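Abro hilo sobre el agua dura, que llevo dos años en Marulanda y acabo de entender la factura del calentador.

Cuando me mudé pensé que el grifo estaba sucio. Frotaba, quedaba bien, y a los pocos días volvía la costra blanca. Era cal. Aquí el agua sale con muchísima.

El técnico me cobró 125 por cambiar la resistencia. La sacó y parecía una piedra. Me preguntó si tenía descalcificador y le dije que no sabía ni que existían para pisos.

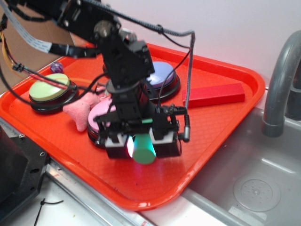 Pedí presupuesto en Festex y me salía por 662 con instalación. Es dinero, pero una resistencia cada poco tiempo también lo es. De momento no lo he comprado.

Lo que hago mientras tanto: vinagre de limpieza en el hervidor, un hervor, reposo y aclarado. Para el filtro del grifo, desenroscarlo y dejarlo en un vaso con vinagre toda la noche.

Ojo: el vinagre no va bien en mármol ni en piedra caliza. Se come el brillo. Lo aprendí en el alféizar del baño, que sigue con el cerco.

También bajé la temperatura del calentador. Cuanto más caliente el agua, más cal se deposita. Lo tengo en 55 y para la ducha sobra — no conviene bajar mucho más por la legionela.

Otra cosa: la lavadora. Yo echaba más detergente porque la ropa salía tiesa. El envase trae una tabla de dosis según la dureza y no la había mirado nunca. La dureza la podéis pedir a vuestra compañía de agua.

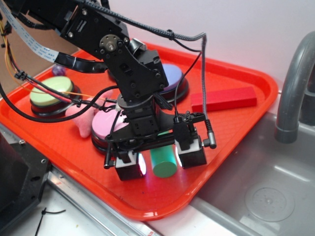
Me contestan por aquí que en Trastona pasa lo mismo y que las jarras con filtro ayudan con el sabor, pero que al calentador no le hacen nada. Tiene sentido, solo filtran lo que bebes.

Si alguien ha puesto descalcificador en un piso pequeño, que me diga cuánta sal gasta al mes y si hace ruido por la noche. El mío iría pegado al dormitorio.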